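Zanano sorting hall opens bar return desk in March

The Zanano hall in Stolero will take back leftover metal bars from small workshops, starting in March. The hall has worked until now only with the offcuts of its own cutting room. From next month, any workshop in the town can bring short lengths and get credit for new material.

The idea came from the stock list of last year. The hall wrote down 504 kilos of usable bars which had been sold as scrap, only because the different grades were lying mixed and it was too slow to separate them. Bouzid, the firm that supplies most of the new bars in Stolero, agreed to paint its material by grade before delivery. Reddish-brown is for the soft grade, and dark green is for the hard one.
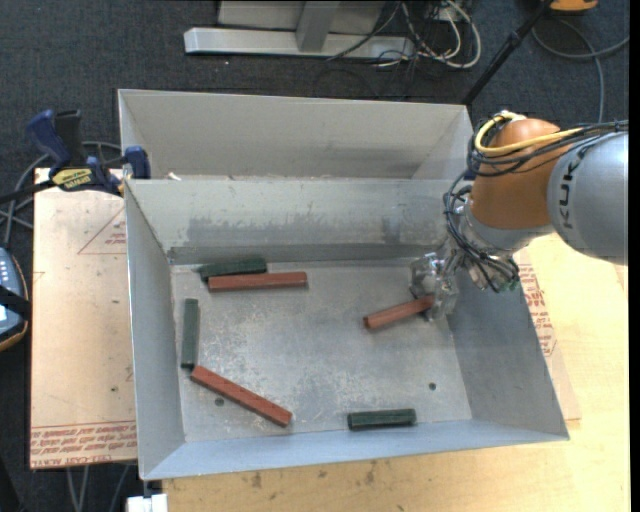 Color helps, but length is also important. A piece shorter than 5 centimeters will not be accepted, and the workshops are asked to remove tape, labels and oil before they come. Bars without paint can be left too, but they go first to the testing bench and the credit is written later, usually after two or three working days.

The sheet-metal bins stay in use for the new desk. They are old and the floors have many scratches, but the hall decided to spend the money on a better scale. The scale was ordered from Zorkex and should be in place before the opening.

In the trial, which ran through the winter, 69 deliveries were made by workshops near the hall. In 67 of them the grades were written correctly on the paper. The two others had to be sorted again by the hall, and the owners received their credit with a small delay.

The desk will be open in the mornings from 7 until 11. Workshops with more than one full bin are asked to call the day before, so that a place at the loading door can be kept free. A price list for both grades will hang at the entrance, and it will be changed at the start of every month.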